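When Your Two-Arm Cell Keeps Dropping Boards: How I Tracked Down a Slow Gripper Leak
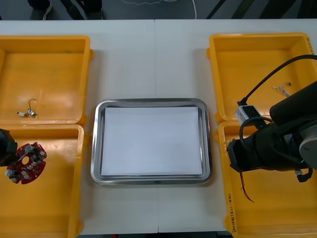 Left arm holding a red board over its bin, right arm at the lower-right bin with a pair of red wires.

So in September our kitting cell started dropping things. The job is about as simple as it gets: board from one bin, wire leads from the others, everything onto the paper in the steel tray. It had been happy for months, and then the left arm started letting go of boards halfway to the tray. Not every time, of course (that would have been too easy!).

I lost most of an afternoon blaming the wrong stuff, so let me walk you through the order I'd do it in now.

Before you touch anything
Hit the stop, lock out the power and bleed the air. I know, I know. But a gripper that's losing pressure can close on you when the air comes back, and Tavion has the blood blister to prove it. Keep everybody's hands out of the bins until both arms are parked.

Step 1: Write down when it drops
Bronwyn Hinds had the good idea of logging every drop with the cycle number. We ran 608 cycles and got 18 drops, nearly all of them after the cell had been going for a while. If yours happens right from the first cycle, skip to Step 4, you probably have a position problem.

Step 2: Do a hold test
Have the gripper close on a scrap board just above the bin floor, so it doesn't have far to fall. Then leave it there for 2 minutes and watch the pressure reading. Ours sagged the whole time. The arm wasn't even moving! That let me quit fussing with the speed settings, which I had already turned down twice and which I then had to turn back up.

Step 3: Find the leak
Soapy water on a small brush, and go easy with it near connectors. Start at the gripper fitting and work back toward the valve. I found bubbles at the elbow right behind the wrist, where the hose had been rubbing every time the arm swung out to the far bin. Cut the hose back to clean material, push it in until it seats, and tug on it. If the elbow is scratched inside, swap that too.

Step 4: Check your pick point
Round boards are a pain because they spin a little when you grab them off center. Jog in slowly and make sure the fingers aren't landing on a connector. We nudged ours over a hair and taught the point again.

Step 5: Reroute the hose
Don't skip this or you'll be doing it all over by Christmas. Give the hose enough slack for the longest reach, then run the arm through its full path at low speed and watch for rubbing. I tied mine too tight the first time and had to snip it off and start over.

Step 6: Set a low-pressure alarm
We didn't have one, which I'm a little embarrassed about. Now both arms pause if the pressure dips during a hold. Make sure yours pauses with the fingers still closed, and test it over a bin.

We've run over 900 cycles since the fix and haven't dropped a board. The right arm still fumbles a wire lead now and then, and Ratih Gunawan thinks the finger pads are worn. I've got new ones on order from Giscombe and I'll post the part swap once they're on.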